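Search this site Type a word Go

Home | Young Learners | Machines | Safety | Ask Us

When a Gripper Does Not Let Go

Flulside Learning Center, Machines at Work series

A gripper is the part of a robot that works like a hand. It has fingers that close to hold an object and open to release it. Some grippers are attached to a robot arm. Others are held by a person.

In June, a gripper at the Dosport workshop stopped opening. It had closed on a folded cloth at the start of a Tuesday lesson, and its fingers stayed shut. The operator pressed the release button 5 times. The fingers did not move.

Godelieve Bosman, who is in charge of safety at the workshop, switched off the power before anyone touched the fingers. She then found a thread wound tightly around a small joint. The thread was removed, and the gripper was tested 41 times before it was used again.

Children who visit a workshop must follow these rules:

Keep your fingers away from the gripper, even when it is still.
Do not pull on an object that is stuck.
Tell an adult at once.
Wait until the adult says that the power is off.

8 comments | 1,730 shares 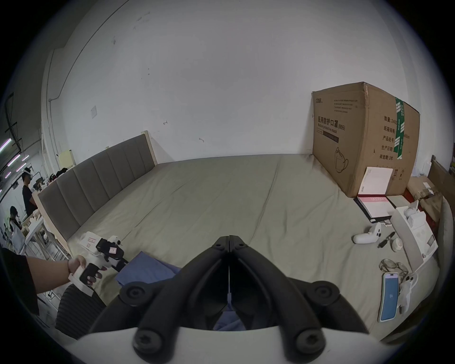
A hand-held gripper with its two curved fingers over a blue cloth.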